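3.2. Durée du séjour et choix des activités

Le second volet de l'enquête porte sur la manière dont les visiteurs de Staveck répartissent leur temps entre la rivière, les sentiers et le bourg. Les questionnaires ont été remis dans les hébergements et au débarcadère, puis récupérés au moment du départ. Sur l'ensemble de la période, 2333 réponses exploitables ont été retenues. Les formulaires sans indication du nombre de nuits ont été écartés, de même que ceux des excursionnistes repartis par la navette du soir, qui font l'objet d'un traitement séparé (section 4).

La descente en kayak de l'Utik reste l'activité la plus souvent citée, toutes durées de séjour confondues. Elle occupe une demi-journée dans sa version courte, entre le débarcadère et le pont de Warraich, et une journée entière lorsque le groupe poursuit jusqu'au lac Kuller. Les familles choisissent le plus souvent la version courte. Les couples sans enfant et les petits groupes d'amis vont plus volontiers jusqu'au lac, où ils passent parfois la nuit.

Les visiteurs qui restent 2 nuits ou moins concentrent leurs activités sur la rivière et ne fréquentent guère les sentiers de crête. À partir de 3 nuits, la randonnée apparaît dans la majorité des programmes — souvent le lendemain de la descente — et les dépenses dans les commerces du bourg augmentent nettement. Ce seuil avait déjà été relevé par Rind dans son étude des petites stations fluviales, sur un échantillon plus réduit et uniquement en haute saison.

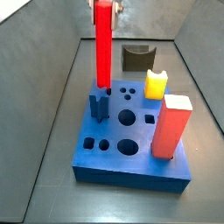

Figure 2. Prisme rouge tenu à la verticale au-dessus d'un bloc bleu, près d'une pièce en étoile bleu foncé.

La météo suffit-elle à expliquer l'allongement des séjours ? Elle joue un rôle secondaire : à conditions comparables, c'est la réservation préalable d'une activité encadrée qui distingue le mieux les séjours longs des séjours courts.

Ce résultat se vérifie aussi hors saison. En décembre, lorsque les loueurs de kayaks ferment, les séjours de 3 nuits et plus subsistent chez les visiteurs inscrits à une sortie guidée sur les crêtes. Les autres repartent en général après une seule nuit. L'effectif d'hiver est toutefois faible, et nous n'avons pas cherché à le ventiler par type d'hébergement.

Les réponses à la question ouverte (« Qu'auriez-vous aimé faire de plus ? ») vont dans le même sens. Les regrets les plus fréquents concernent le lac Kuller, que beaucoup découvrent trop tard dans leur séjour pour s'y rendre. Viennent ensuite le belvédère de Warraich, accessible à pied en 15 minutes depuis le pont mais mal signalé, puis le marché du bourg. Shamim Rind, que nous remercions pour sa relecture du codage de ces réponses, a proposé de regrouper les deux premiers motifs sous une même catégorie, « défaut d'information à l'arrivée ». Nous avons suivi cette proposition dans les tableaux de la section 4.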